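4.2 Naming the neutrals

The naming task was meant to be the easy part. Each of the 462 participants was handed a set of painted cards and asked to write down, in a word or two, the color of each. The full deck held 30 cards, all sold by their makers as neutrals, and each person saw seven of them. After we set aside the blanks and the illegible answers, we were left with 3,212 usable labels. The pilot in June had led us to expect broad agreement on white, gray and beige, with some noise at the edges. The edges turned out to be most of the deck.

Once spelling had been evened out, the labels came down to 116 distinct names. "White" was used freely at both sites, and was applied at least once to a card that the maker, Bruletti, sells as a mid-gray. "Off-white" did a great deal of work and meant very little. Participants in Eltberg used it for warm cards and participants in Kurup for cool ones, and both groups seemed sure that this was what the term was for. We had coded it as a single category before the data came in, and kept it that way in Table 3, with regret.

Grays with a trace of purple caused the most trouble. Seen alone, such a card was usually called gray. Put next to a true white, the same card drew "lilac," "lavender," "dusk" and, from one participant, "hospital." The shift agrees with what house painters have told their customers for a long time, generally after the second coat. It also means that a card judged on its own is a poor guide to the name the color will get on a wall, where it nearly always has a white sill, shelf or counter beside it.

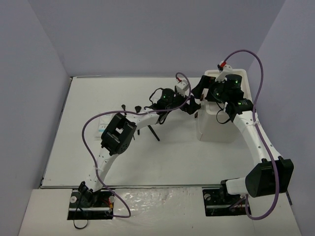

Figure 4. Gray-lavender back wall above a matte white tabletop.

Finish had a smaller effect than we predicted. Fourteen of the cards came in matched matte and satin versions, and the satin member of each pair was a little more likely to be called white. Several people tilted the cards to catch the light, although the written instructions asked them to leave the cards flat. We did not exclude these answers. People tilt paint cards in stores, too, and a rule that removes ordinary behavior from a study of ordinary behavior seemed hard to defend.

A second coder, Muthu Venkataraman, sorted the full list of names without seeing the cards. His groups matched ours well for the yellows and browns. They matched badly for anything named after food. "Oatmeal" was placed with the grays by one coder and with the beiges by the other, and the discussion that followed settled the matter only in the sense that it ended. We report both codings, and the main comparison holds under either one.

Two limits apply to this part of the study. The viewing booths were lined with Ferkotex board, whose own color was named by participants more often than we would have liked - most of them called it white, which it is not. And the written answers favor short, familiar words over the longer ones people used when talking to us at the table. The spoken answers are taken up in Section 4.3, where "sort of a sad cream" is given the attention it deserves.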